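**Sturnau wrist camera and finger set: what to plan before you order**

Updated 5/9/19

The Sturnau set is for small teams that already own a light arm and want to do pick and place work on a table. It is sold by Rultside as one package. You do not need to buy the arm from us, but please check the flange pattern first, because the adapter plate is not included in the price.

What comes in the package:

- gripper body with motor
- one pair of fingers, orange
- wrist camera with bracket
- cable set, 2 meters
- printed start guide

The price is 398 dollars for the set. A spare pair of fingers costs 40 dollars and we advise to put one pair in the first order. Shipping is calculated at checkout. 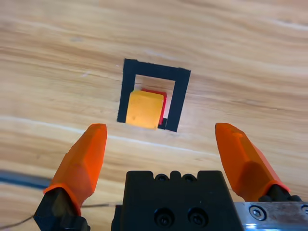

Budget for the table also, it is often forgotten in the first plan. Many customers spend all the money on the arm and then have no place to fix it well. A normal wooden top is enough for light parts, if it is flat and does not move when you push it. For the work area you do not need an expensive fixture at the beginning. Black tape on the wood makes a good target, and a few colored cubes, such as a yellow and a red one, are enough for the first weeks of trials. If two cubes are standing so close that one hides most of the other, the wrist view alone gives you little to work with, so plan a second camera from the side when your parts will be crowded. The second camera can be any model your software accepts.

**Cables**

Please measure the way from the wrist to the controller with the arm fully stretched. If the cable set is too short, Erkix sells an extension that fits our connector. Leave some slack at every joint.

**Spare parts and service**

Fingers are wear parts and are not covered by the warranty. The gripper body is covered. Repairs are made at our Sampaio workshop, and the workshop is closed in January, so send your unit before if you know that it needs service.

**Lead time**

Sets in stock leave in 2 working days. For orders above 40 sets please ask for a written offer.

Questions before the order: Fernanda Azevedo. Questions about mounting and spare parts: Declan Mulligan. Please write the model of your arm in the first message.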